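Skip to content
Workshop Notes
Home | Surfaces | Storage | Adhesives | Archive

Caring for a Matte Black Work Surface
Posted by Ruwan Khondokar, September 20, 2024

Matte black tops show dust, skin oil and hard water marks sooner than any other common finish. The notes below apply to painted board, powder-coated steel and black laminate. Check the maker's sheet first if the top is oiled wood or stone.

Why matte tops mark

A matte finish is rough at a very small scale. The roughness scatters light and hides glare. Pressure and rubbing flatten the high points, and the flattened area reflects more light than its surroundings. The result is a shiny patch. It is a change in the surface itself and no cleaner will remove it. Most complaints of "stains that will not come off" on black desks are burnished spots of this type.

Greasy marks look similar. To tell them apart, put one drop of dish soap in a cup of warm water, wipe the patch once, dry it, and look at it from a low angle. Grease will fade. A burnished spot will look the same as before.

Daily cleaning

Remove grit dry before any wet wipe. Use a soft brush or a clean microfiber cloth, moving in one direction toward the edge. Do not use paper towels. The fiber is coarse enough to burnish a soft paint film within a few months.

For the wet wipe, use:

Warm water, 2 cups
Dish soap, 2 drops
Microfiber cloth, wrung out until it no longer drips

Wipe with light pressure, then go over the top again with plain water and dry at once. Soap left on the surface dries as a gray haze. If haze is already present, two plain water wipes will usually clear it. In areas with hard water, use distilled water for the last pass.

Avoid melamine foam, scouring powder, furniture polish and anything containing wax. Wax fills the texture and leaves a blotchy sheen that has to be stripped.

Pencil, ink and glue

Graphite is hard to see on black until light strikes it from the side. Lift it with a kneaded eraser, pressing and pulling away without rubbing. A hard pink eraser will take the graphite off but leaves a polished track.

Ballpoint ink: dampen a cotton swab with isopropyl alcohol and roll it over the line. Test on the underside first. Alcohol softens some paints. Stop if any black comes off on the swab.

White glue: lay a damp cloth over it for 30 minutes, then lift the edge with a plastic card. Super glue should be left alone unless it is raised enough to catch on paper.
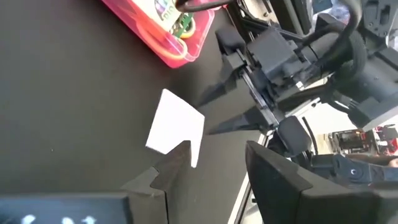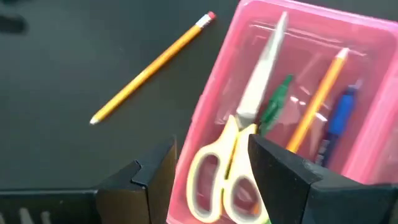 Small items on a dark work surface.

Keeping tools off the finish

Most scratches come from dragged objects. Scissors are the usual cause, followed by metal rulers and the feet of desk lamps. A shallow tray for hand tools prevents most of this damage. Check the bottom of the tray for mold lines or sharp corners, and sand them down if present. Self-adhesive felt pads are suitable, but replace them each July or whenever they feel hard. Old felt holds grit and works like sandpaper.

Choose a tray in a color that contrasts with the top. Dark handles and black hardware are easily lost on a black bench, and searching by hand spreads oil from the skin.

For cutting, use a self-healing mat. Rubber-backed mats should be lifted once a week. Some rubber compounds react with paint and leave a yellow or brown outline that is permanent.

Lighting

A single overhead lamp makes every streak visible. Two diffused lamps, one at each side, give more even results. When inspecting after cleaning, turn off one lamp and look across the top at a low angle.

Repainting

If burnished patches cover much of the working area, repainting is the only repair. Scuff the whole top with a fine gray abrasive pad, wipe it clean, and apply two thin coats of matte enamel with a foam roller. Leave 84 hours before placing anything heavy on it, longer in a cold room. Do not try to touch up one patch. The edge of the new paint will show.

Reader notes

Natália Lobo: The kneaded eraser works on graphite but left a faint oily outline on my powder-coated shelf. One wipe with the soap mix took it off.

Kenneth Baxter: Does the felt pad advice apply to cork?

Ruwan Khondokar: Cork holds less grit but crumbles at the edges. Vacuum it monthly and replace it when it sheds.

Related: Removing Label Residue | Sharpening Household Scissors | Drawer Liners Compared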